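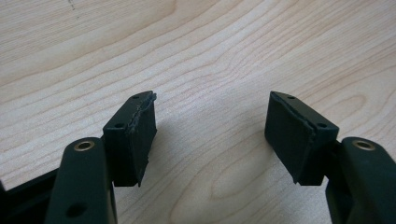
How to write a series review when you've watched the whole run

By Kavitha Lobo
Culture, Television, Guides
March 2024

Reviewing one episode is fairly simple. You watch it, you write it up, you move on. Reviewing a full series is harder, and most of the pitches we turn down at Brasden fall apart in the same place: the writer has seen everything and tries to mention everything. These are the steps I give to new contributors. The examples come from my own review of Clalirthorpe, the coastal police drama that ended in January after 24 episodes.

Before you start

You will need access to every episode, a notebook or a plain text file, and enough evenings to watch without rushing. Find out which cut you are watching. Clalirthorpe went out in 60-minute slots with adverts, but the version on the Bema app has a few scenes put back in, and two of our writers once argued for a week over a line only one of them had heard.

Step 1. Watch first, take few notes

On the first viewing, write down the episode title and one or two lines at most. Note anything that made you stop and rewind, and anything that made you pick up your phone. Leave the plot alone. You can get that from the episode listings later.

I don't read other reviews at this stage. Some of our writers do and it doesn't seem to hurt them.

Step 2. Leave a gap

Wait a couple of days, then write down what you remember without looking at your notes. For Clalirthorpe I had the ferry interview, the brother's kitchen and the music over the closing titles. I had nothing at all from the middle of the run, and that ended up as the main point of the review.

Step 3. Pick the episodes to watch again

You don't need to see the lot twice. Four is usually enough:

The opener
The episode you liked most
The episode you liked least
The finale

Take proper notes this time, with time codes. Put quotations in exactly as spoken and check them against the subtitles, bearing in mind that subtitles are sometimes shortened.

Step 4. Write your main claim in one sentence

Mine was: "Clalirthorpe is a very good drama about a family, held up by a murder case it loses interest in." It isn't elegant and it didn't appear in the finished piece. It sat at the top of the file and told me what to cut.

If your sentence would fit any other crime drama, go back to your notes from step 2.

Step 5. Keep the plot summary short

Readers want to know where the story is set, who it follows and what sets it going. Two paragraphs will cover that for most series. In my first draft the summary ran to over 400 words and Rania Rizk, who edits the television pages, took out three quarters of it. She was right about all of it except the lighthouse.

Step 6. Deal with spoilers early

Decide how far into the story you will go and say so in the second paragraph. Our rule is that anything in the first episode is fair game. Anything later needs a warning, and the ending gets its own section under a clear heading. Don't hint. "You won't believe who comes back" is a spoiler.

Step 7. Say who did what

Writers and directors often change during a series. If an episode looks or sounds different, check the credits before you praise or blame the person whose name is on the poster. The weaker stretch of Clalirthorpe was made by the same team as the opener, so I couldn't put it down to a change of hands, although my draft had done exactly that.

Step 8. Read it out loud, then cut

Look for these in particular:

Adjectives in pairs ("dark and gritty")
Any sentence that begins "As a fan"
Comparisons with shows the reader may not have seen
Actors' past roles, unless they matter to the point
The word "journey"

Check the spelling of every character's name. Harb, the desk sergeant, was "Harbe" in two places in my draft and "Harp" in a third.

Sending it in

Paste the text into the body of the email and put the series title in the subject line. List the episodes you watched twice, and tell us if you saw any of them as previews. Please don't add a star rating. Rania sets those with the writer once the edit is finished.

Filed under: Guides, Television, Writing for us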